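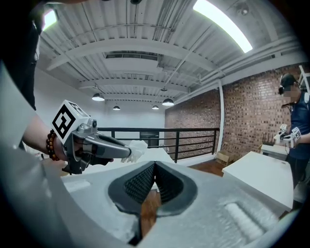

Re: Greslow room, handheld gripper budget

30/01/2018

Thanks for the quick answer on this. My replies are below the quoted parts.

> We have the Ornbridge quote for 5 pairs of handheld grippers. Can we
> sign it as it stands, or does the list want to see a second price?

I'd get the second price. Clinar sells a similar pair and will hold a quote until the end of the financial year. Ask both of them to list the finger pads as a separate line - we will go through pads much faster than bodies.

> Spares are down as 100 pads and 100 printed markers. Is that enough?

The markers are fine, as we can print more on our own printer. The pads come to $59 a set from Ornbridge and I would like that figure checked before it goes in the program budget. Freight is not in it.
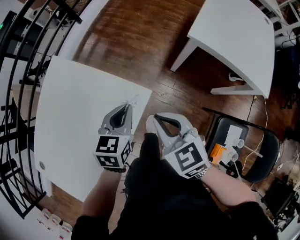
Do we need to budget for more tables in the first round?

Leave them out for now and put the money into spare grippers, then look at furniture again once the second pair of operators has started.

One more item. Hayat has asked whether the training day can be billed on its own invoice. I have no objection, but it needs its own cost centre, so please don't fold it into the hardware total.

I'll send the revised spreadsheet to the list when both quotes are in.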